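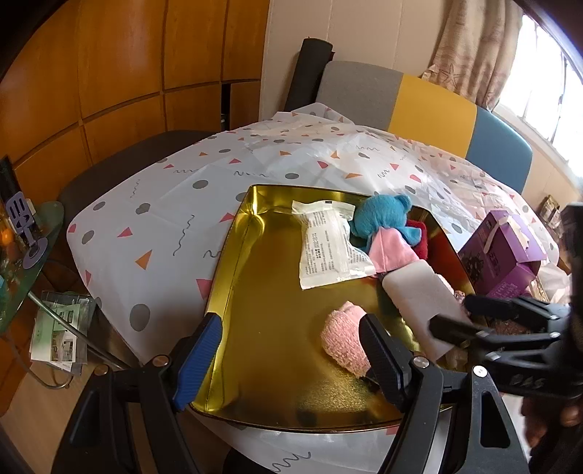

About us

Vaten is a small robotics company that teaches machines to pick things up and put them down again. It sounds like something a toddler masters before lunch, and we have been at it for 6 years.

We started because Anneliese Hellwig, who founded the company and still signs off every invoice, had spent a long stretch of her working life fitting robot arms into factories. The arms were marvellous. They could lift the same steel part from the same spot all day and never sigh. Then somebody would move the bin a hand's width to the left, and the whole line would stop while a man drove over from the next county. She thought there might be a living in arms that could cope with a moved bin. There is, just about.

What we do

Most of our work is with soft, shiny and awkward things. Plush toys, sealed packets, crumpled bags, wrappers that let the light through. Hard boxes with square corners are well looked after by other companies, and we wish them a long and restful life.

A good deal of the teaching is done by hand. A person holds a gripper with two fingers, squeezes, lifts and sets down, and the record of those movements goes to train the arm. It means our staff spend their days moving toys in and out of a tray, which has caused some difficulty at family gatherings when the talk turns to careers.

We like a shiny tray. A gold one with mirrored walls is about the rudest thing you can put under a soft toy, as far as a machine's eyesight goes, and a busy patterned sheet underneath doesn't help either. If an arm can find a packet in all that glare, it will manage in your stockroom. We like ordinary rooms for much the same reason. Curtains, cupboards, daylight coming in at an angle, a cable on the floor: customers have all of these and very few of them have a laboratory.

Our arm is called Petanow. The software that tells it what it is looking at is called Furtună, which is Romanian for "storm" and was chosen by the person who wrote the first version, during a bad week. We have been asked whether we might rename it something calmer for the brochure. We have not got round to printing a brochure.

Open days

Twice a year we open the doors. It began as a favour to a local school whose trip to a water treatment works had fallen through, and we suspect we were not the second choice either. The pupils were polite for a quarter of an hour and then asked if they could have a go. That has been the format ever since.

The last one brought in 103 visitors, which is a lot for a building with one kettle. We had put out chairs for a talk. The chairs were used for coats.

You are welcome to hold a hand gripper yourself and pick up whatever is in the tray. Almost everybody is surprised by how clumsy they become. You lose the feeling in your fingertips, you can't tell how hard you are squeezing, and a soft toy that you would normally grab without a thought turns into a small engineering project. Surgeons do well. So do people who knit. Robotics engineers from other firms do badly and tend to ask if the fingers are worn.

After that we switch on Petanow and let it try. We don't rehearse this part, and it shows. At one open day it moved every item in the tray without a mistake while most of the guests were outside looking at an ice cream van. At the next, it gripped a packet by its very corner, held it up to a roomful of buyers from a mail-order firm and stayed like that for the rest of the session. One of the buyers signed with us the following month. She said her own packing floor had days like it.

Children ask the best questions, so we let them go first. Does it know it's a toy? (No.) Does it get bored? (No, but Culov might.) Could it pick up a cat? (It could not, and we have turned down offers of a cat.)

Culov, we should say, is the older arm in the corridor. It was our first machine and it can do one thing, which is to hand you a leaflet. In practice it hands you several.

Numbers, for those who like them

Our records now hold more than 155 kinds of object. The longest single session on one of them took 664 attempts before the arm could lift it reliably. It was a bag of marshmallows, and the people involved no longer eat them.

Working with us

If you have things that need picking up and no machine that will do it, send us a box of them. Please send real ones, dented and creased as they come, and leave out the perfect samples from the sales cupboard. We will try them for a fortnight and tell you plainly whether we can help. Quite often we can't, and we say so in a short letter that Anneliese writes herself. Some customers have told us it was the most useful letter they had that year, in a tone we are still trying to read.

We take on two trainees every July. No degree is needed. We ask for patience, a steady hand and the ability to explain to your parents what you do all day.

Places at the next open day can be booked through the contact page. School groups are free, firms pay a small fee that goes towards a second kettle, and anyone may bring an object to try, provided it fits in the tray and isn't alive.

Page last updated Feb 26, 2024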